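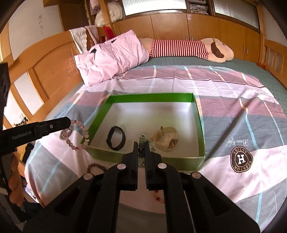 Bracelets, a watch and the green-and-white box, out on the quilt

Drawer Month, part two: the jewelry pile

OK quick one this time, the November issue is already late and I still have the recipe page to lay out. Last month was scarves. This month, jewelry - mostly the wrist stuff, which for most of us means a tangle in a dish by the bathroom sink.

115 of you sent in replies to the "what's in your worst drawer" question. Thank you!! Read them all. Bracelets won by a mile. Single earrings second, dead watches third. One reader in Hurwood has a whole shoebox of clasps. Just the clasps.

So here's how I do it. Dump everything on the bed. Not the table, beads roll off a table and then you're under the radiator with a flashlight. A quilt is good, things stay where they land. Pick a patterned one and you may lose a small earring in it for a minute, plain is easier if you have one.

Then a shallow box. Any box. The green and white one has a white bottom, so a black wristband or a beige watch shows up right away, no digging. Deep boxes are how the tangle got started in the first place.

Order I go in:

Watches and straps first. They're the bulky ones. Stand them on edge if the strap will let you, they take up half the room. Check the batteries now or you never will.

Then anything with dangly bits. Lift these out one at a time, from the top, and let the rest hang a second so it untwists by itself. Don't pull. I pulled one in Roltby at my sister's and we were finding beads until Easter.

Round beads last. Pink ones, brown ones, the stretchy kind. They don't really tangle, so they can wait outside the box until you see how much space is left. Same for bangles. If the elastic on a stretchy one looks grey or fuzzy, put it aside to be restrung, dont wear it to work.

Give yourself 9 minutes. Set the timer on the stove. When it goes off, whatever is still on the bed goes in a bag and you look at it again in the spring. I know some people hate that rule. It works for me, you can ignore it.

A few things from the mailbag:

- Egg cartons for earrings, yes, lots of you. Fine. Ugly but fine.
- Toothpick for knots in thin chain, plus a drop of baby oil. Tried it, took a while but got there.
- Someone asked about the Zovero drawer trays. I have two. They slide around a bit, stick a piece of shelf liner under them.
- No, I would not keep silver in the bathroom.

Swap table is back this month too, at the Trương shop, same corner as last time, doors open at 10 in the morning. Bring clean, working pieces in a small bag with your name on it. Last swap we had 134 items and most of them went to a new home. Broken bits welcome in the craft jar.

Next month: gloves, and wherever the other one went. Send me pictures of your drawers before and after, i'll print the best few if theres room.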